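What a Mayor Owes a Town After a Flood

27 May 2020

When the river came over the wall at Brellthorpe, the people on the low side of town had a simple need. They wanted to know where to go, what was shut, and when the power would be back. What they got from the mayor's office in Branavstead was a speech.

It was not a bad speech, if you like that sort of thing. It spoke of resolve. It praised the first responders, as it should have. It went on for most of an evening broadcast and did not mention the shelter at the Kinnear school until the very end, by which time plenty of viewers had no working television.

I have covered city politics here through 4 mayors, and they have all made the same mistake at least once. They treat an emergency as a test of how they look. They put on the jacket with the city seal and stand in front of a map. The map is rarely explained.

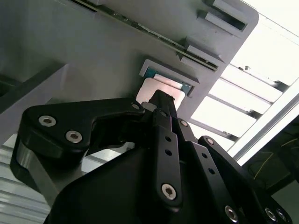

Part of the blame belongs to us in the press. We grade these appearances as if they were auditions. After the September storm two years ago, the coverage in this state spent more time on whether the mayor seemed tired than on why Rundudis Road was still closed. A politician who reads those stories will draw the obvious lesson and work on the delivery.

The duller job is the one that counts. Some 1,000 households in the flood zone were supposed to get a call from the city's alert system. The city still has not said how many did. The contract for that system has come before the council 5 times, and each time the vote was put off so members could talk about something with a ribbon on it. I would like to hear the mayor asked about that every day until there is an answer. 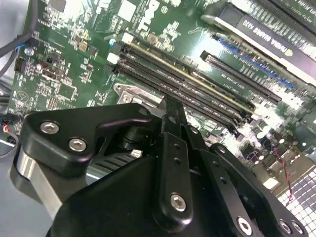 Memory slots on a computer motherboard.

Defenders of the speech say people need comfort in a crisis. Some do. My own neighbors were carrying boxes up the stairs and wanted to know if the water was safe to drink – a question the city's website answered the next afternoon, in a PDF.

There is a fair argument that a mayor cannot know everything in the first hours. I accept that. Then say so. Say what is known, say what isn't, and give a time for the next update. Keep to that time even if there is little to add. It costs nothing and takes 2 minutes.

The council meets again next week in Branavstead. The alert contract is on the agenda, near the bottom, after the parking study.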